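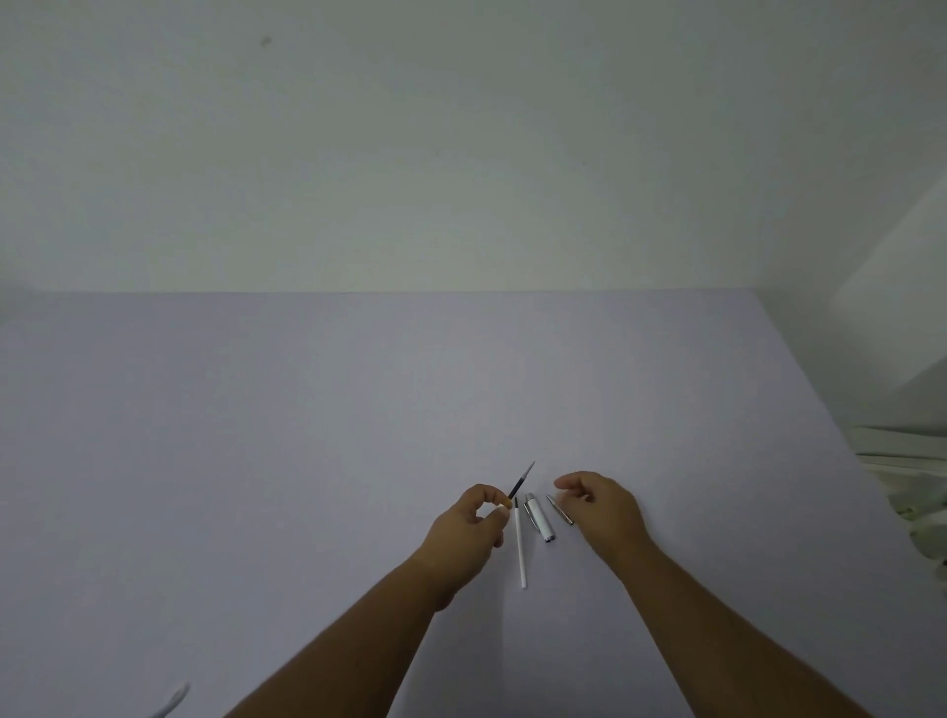
Figure 3. Two hands working with the parts of a disassembled pen on a plain tabletop.

Category: Materials & Waste
Reading time: 4 min

4. Repair and refilling of everyday writing tools

4.1 Background to the household survey

The survey reported in this section was carried out in Prustthorpe and in the neighbouring district of Lillwood. It asked households what they did with small, cheap goods when those goods stopped working. We had expected most of the answers to concern kettles, torches and umbrellas, and these did come up often. Pens were added to the list at the suggestion of Vasanthi Sivakumar, who had noticed in the pilot interviews that people kept dead pens in drawers for years. They are a useful case. A pen costs little, most people own several, and many types can be taken apart by hand (Figure 3).

Forms were sent to 2,000 addresses drawn from the council list, and 787 usable forms came back. A form was counted as usable if the sections on household size, storage and disposal had all been filled in. Forms with a blank pen section were kept, and were left out of the pen results only. A reminder card went out in May, after which the rate of return rose in Lillwood but hardly changed in Prustthorpe. We do not have a good account of this difference. The Prustthorpe addresses include more shared houses, and post there is often left in a common hallway.

4.2 What people said they did

Of the 787 households, 700 reported owning at least one pen that no longer wrote. The usual course of action was to put it back where it had been found. Throwing the pen away came second. Buying a refill was a distant third, with 107 households saying they had done so in the past year.

Households that bought refills were not clearly better off or worse off than the rest. They were more likely to have been given the pen as a present, and more likely to know where refills were sold. Several wrote in the margin that the shop they used had closed, and that they now ordered refills by post in packs larger than they wanted. One respondent in Lillwood had gone back to pencils for this reason.

The interviews gave a fuller picture. Ikechukwu Effiong spoke to a smaller group drawn from those who had ticked the box agreeing to a visit. Many of them did not know whether their pens could be refilled at all. Some had tried to unscrew a barrel that was in fact a push fit, and had cracked it. Others had opened the pen without trouble but then could not match the refill, which carried either no size marking or one that had rubbed off. Springs were mentioned often, nearly always as something lost on the floor.

4.3 Sizes and markings

The lack of a shared size marking deserves more attention than it has had in earlier work. Trịnh's study of stationery waste in schools treats refilling mainly as a question of price, and finds that a refill must cost well under half the price of a new pen before pupils will choose it. Our respondents rarely mentioned price. They spoke of not knowing what to ask for at the counter, and of having brought home the wrong thing before. The two findings may both hold, as school pupils are mostly supplied with one type of pen and adults are not.

The Umeo labelling trial, which put a coloured band on batteries and printer cartridges, offers one way forward. A similar band on refills would be cheap to print. It would only help if pen makers used the same colours, and the trade has shown little interest so far.

4.4 Limits of the data

Answers about disposal are known to lean towards what people think they ought to do, and we have made no correction for this. The forms were in English only. Kerstin Weidemann checked a sample of the coding against the original forms and found the main disagreements in the category "kept for spare parts", which some coders had applied to any pen kept in a drawer. The category was then narrowed to cases where the respondent had written that a part had been reused, and the forms concerned were coded again by Sunil Karunaratne. The tables in the appendix use the narrower meaning, as revised in February 2024.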